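Gripper faults, living room runs: gallery

18 August 2026

Putting these notes up quick before the parts go back to Dardale. Short version: the hand-held grippers we use for the pickup sessions started losing closing force partway through a run. The operator squeezes, the fingers meet, the log says grip held, and the item slides out anyway. Started in July. We caught it late because the logs all looked fine.

Fault is in the trigger return spring on the Vukska handles. It stretches, then the trigger doesn't come all the way back, then the zero drifts. After 700 squeezes the worst handle was reading fully closed with a 15 mm gap still between the pads. So everything it recorded after that is wrong, width wise. We pulled 58 sessions. Not fun.

Also a safety thing, smaller. With the spring tired, one handle stuck shut on an operator's fingertip while she was clearing a jam by hand. Bruise, no cut. New rule is no fingers between the pads, ever, use the release tab.

Rooms are left the way people live in them. Bins, baskets, snack packs on the mat. That matters here becuase soft packages hide the fault, they squash into the gap and sort of stay put. Hard round stuff drops straight away. 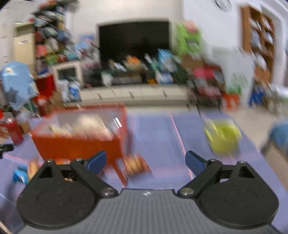
Pads wide open over the floor mat, big orange-red bin up ahead, yellow-green basket off to the right. Blur is all in the room, gripper itself is sharp.

Can the bad sessions be saved by correcting the width afterward?

Only the ones where the handle was zeroed at both ends of the run. With a start and an end reading you can spread the drift across the session and get close. With just the start reading you're guessing, and those get thrown out.

What we changed since:

Zero check every 200 squeezes, not once a morning. Takes a few seconds. Close on the gauge block, read the number, write it down.

Springs swapped on every handle, old ones bagged and tagged for Dardale. Jafri handles use a diffrent spring and have been ok so far, but they get the same check.

Logger now throws a warning when the trigger rests anywhere off zero. Before it just quietly took the new position as zero. That was the real mistake, and it was in our own settings, not Vukska's.

Ellitz site is still running the old settings as of this morning. If you are at Ellitz, stop and update before the next session please. Do the pads too while you have it open, check for play at the pivot screws, tighten by hand only. One got overtightened last month and cracked the link arm.

Anything that slips twice in a row, end the run and tag it SLIP in the notes field. Don't re-squeeze and carry on.

More when the spring report comes back.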